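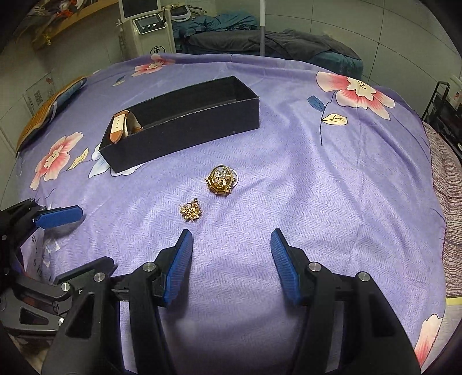 Visit report: Konholm open day
Eldana Alemayehu, June 4, 2023

Our group got to spend the whole afternoon at Konholm, and I could have stayed twice as long! Ans Geerts walked us through how people teach a gripper to tidy small things, using hand-held grippers with a pair of blue ridged finger pads. The task was jewellery on a flowered bedspread, with an open black box beside it. Their target is 2000 recorded runs, and they had 886 when we visited. 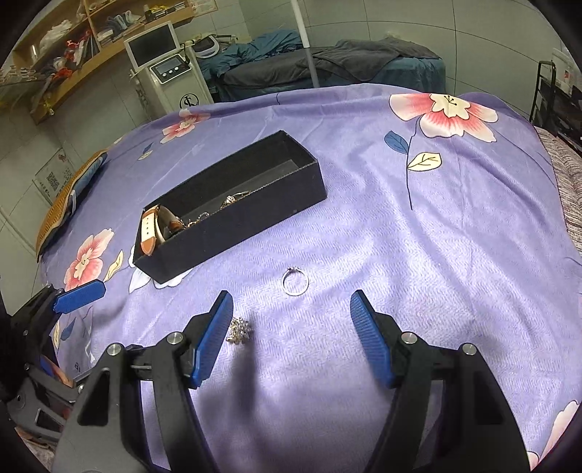
Mechatronics Club – Student Project Reports

My favourite was the ring. It has a small sparkling stone setting and lies flat on the cloth, so there's very little to grab (I had a go and lost it four times). Chains and watch straps are another headache, as they bend whichever way they like. Ans suggested we try 40 runs of our own with the Juška kit before October, and I've already put my name down.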